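Trinwood Neighbors Help Board
Home and Kitchen > Cleaning and Laundry

How do I get a fold line out of a textured tablecloth?
Asked 2021-09-28 by Tanner Li

I bought a white cotton cloth for the kitchen table and it came folded in the package with a crease down the middle. Three washes later the crease is still with us. I have ironed it on medium, which did nothing, and on high, which did nothing but smelled more serious. My in-laws are coming in October and they notice things. The weave is raised, so I don't want to squash it flat.
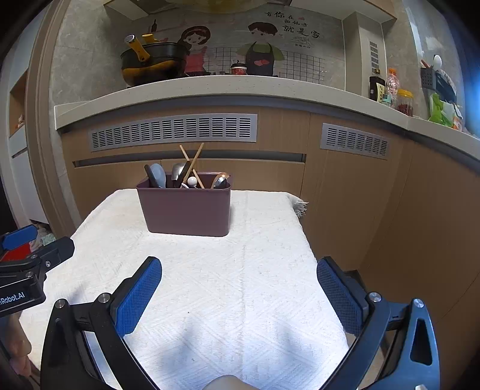
2 answers

Answer from Harvey McIntyre (accepted)

You're ironing it dry. Everyone does. Cotton gives up a crease when it's damp and hot, and a fold that sat in a warehouse for a year needs more persuading than a shirt.

1. Soak the cloth in plain warm water for 7 minutes, then spin it on low. Skip the softener.

2. Clear a table and wipe it down. Any crumb you leave will get pressed into the cloth, and you'll be back here asking about that. Put a thick bath towel on top, especially if the finish is one you like.

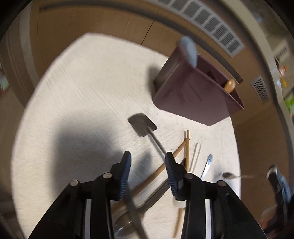
3. Lay the cloth face down on the towel while it's still damp. Face down matters with a raised weave – the pattern sinks into the towel and keeps its shape.

4. Press along the fold with the iron on cotton. Lift and set down, don't slide. Sliding stretches the weave and gives you a wavy crease, a worse thing to explain to in-laws.

5. Hang it over a door or a shower rod until dry. Then roll it on a cardboard tube. If you fold it again I can't help you.

If there's fringe, leave it alone with the iron and comb it out with your fingers.

Answer from chisholm_st_gran

I have 144 napkins from my catering days and never ironed one of them. Put a fruit bowl on the crease.

Comment from Tanner Li: Did the damp towel thing. Mostly gone. Fruit bowl on the rest.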